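Garker Forums > Hobby Robotics > Meetups and Visits

Topic: Went to the Velier open day in May, long post

solderpot
Posts: 2681

Well, I finally made it to the Velier open day, and I'm so glad I did! I'd been putting it off for two years on account of the drive (200 miles each way, and my back isn't what it was), but they had the computer bench running and I've wanted to see that for ages. I got there at 11 and planted myself by it with a coffee. They use a Dell tower laid on its side with the panel off, and a gray tray next to it for the parts.

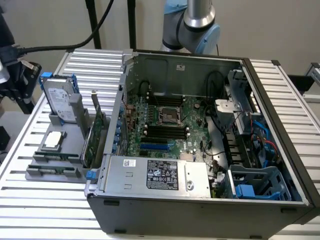
Anyway, the folks on the bench were lovely and let me ask all my silly questions. The job they were showing was memory modules, and I could have stayed there until closing. I did wander off for the Cledia talk, which ran long, and the sandwiches were gone by the time I got out. Bring your own next year.

tin_whistle
Posts: 200

Lovely write-up, thank you. I was there too, but I have to be the grump here. I can change memory in my kitchen in less time than it takes to find my glasses. Why spend all that arm on it? I'd sooner have seen the sorting line in the Wasilewska hall, which had a rope across it all afternoon.

solderpot
Posts: 2681

Oh, I know, I missed the sorting line too and I was sorry about it. But I don't agree on the memory! Those slots are narrow and close together, and you and I do it half by feel, wiggling until it seems right. An arm has to come straight down over the right one. I thought it was the best thing in the building. 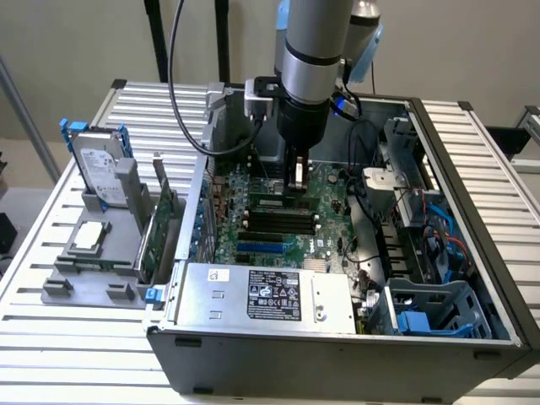

And the lady next to me, who fixes office machines for a living, was every bit as glued to it as I was, so it wasn't only me being soft about robots.

marrowfat
Posts: 3952

I'm somewhere between you two. It's a fine thing to watch, but I'd want to see it on a dusty old case with the cables in the way before I got excited. My own pictures are on my page, and I'm pasting the bit about the gripper here to save you all the click.

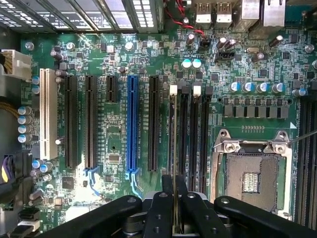

Page last changed: May, 4:10 pm

Two parallel black fingers, and they take up a lot of room over the board once you get down close. I asked if they'd thought of slimmer ones and got a very patient answer that I only half followed.

tin_whistle
Posts: 200

All right, the fingers I'll grant you. Still want my sorting line! Is anybody driving up next year with a spare seat?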